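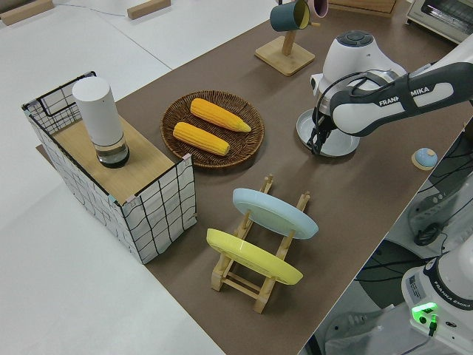 Lease fight at Vaven hill, anyone following?

Print this thread | E-mail to a friend

ridgerat_13
So my season pass renewal came in and there's a line in it saying the lower lifts are "subject to ongoing lease discussions." I called and got nowhere! I've skied that hill since I was a kid and I'd like to know what I'm paying $700 for.

mogulmom
Same letter here. My understanding is Jondura owns the land under the two lower lifts and the resort only leases it. The lease ran 30 years and it's up in October. They were supposed to give written notice if they wanted to renew and somebody says they didn't.

tbar_ted
"Somebody says." They gave notice. It was in the paper. Jondura just wants more rent and this is how you get it.

mogulmom
Ted, what was in the paper was that they MAILED a notice. Jondura says it went to the old Plastano office, and that outfit sold the land years ago. So was it notice or wasn't it? I don't know, I'm asking.

ridgerat_13
Well that's a mess. Did anyone go to the county meeting?

Lizeth Paucar
I went (left at 9:30 and they were still at it). The resort's lawyer said they'd been paying rent to Jondura all along, and Jondura cashed the checks, so everybody knew who was staying. Their lawyer said rent is one thing and renewal is another. I kind of think he's right, sorry. If my own lease says tell us in writing, I tell them in writing.

tbar_ted
So 13 runs close over a wrong address? Come on. No judge is going to do that.

ng_nordic
Judges do it all the time. Read your pass terms, page 2, no refund if "part of the terrain" is closed. I'm holding off until this is settled.

ridgerat_13
Just read page 2. Ugh. Anyone know if the early price goes away if I wait?

mogulmom
It does, end of the month.

Contact us | Copyright Vaven Valley Ski Forum | Back to top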